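Why Does Yarn Stretch?
Print this page | E-mail this page
Posted 7/12/20

Have you ever pulled on a sweater sleeve until it covered your whole hand, then let go and watched it creep back up? I do it all the time. I did it so much as a kid that my favorite sweater ended up with one arm longer than the other. (My dog Mustard chewed the other sleeve, so the sweater was doomed anyway.)

Now try the same trick with a bed sheet. Pull it hard! It hardly budges. So what's going on? The sheet and the sweater might even both be made of cotton, so it can't just be what they're made of. The secret is in how the thread travels.

A bed sheet is woven. That means there are two sets of threads, one going up and down and the other going side to side, and they pass over and under each other like the strips in a paper place mat. Each thread is nearly straight already, so when you pull on it there's not much slack left to give you.

A sweater is knitted, and knitting is made of loops. Picture a row of little loops, with another row pulled up through them, and another row through those, all the way up to your neck. When you tug on the sleeve, the loops change shape. Tall loops get squashed wide, or wide loops get pulled tall. Let go and they mostly wiggle back to how they were.
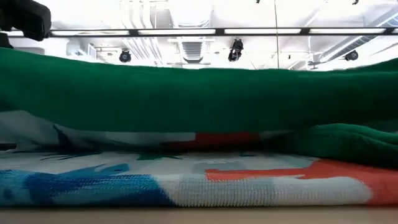

Fuzz is my favorite part of the story, so let's talk about that next. Yarn is made from lots of short hairs, called fibers, all twisted together. A sheep's wool fiber might be only 3 inches long! The twist is what holds them in a bunch, but the ends don't always stay tucked in. Look along the top edge of the green knitted cloth and you'll see them, soft little fibers poking out against the bright background. They trap air, and trapped air is a great way to stay warm.

I learned to knit when I was living in Pillen, where the winters go on forever. There's a yarn shop there called Plomevance, and I spent a whole July in it one year because it had a fan. My first scarf was supposed to be 200 rows. I got up to 5 before I dropped a stitch and a ladder ran right down to the bottom. That can happen because the loops are holding on to each other, and if one lets go, the loop under it can slip too.

Want to see the loops yourself? Borrow a magnifying glass and look at the front of an old sock. You should find rows of tiny V shapes. Each V is the two sides of one loop. Now stretch the sock a little and watch the Vs open up!

Print this page | E-mail this page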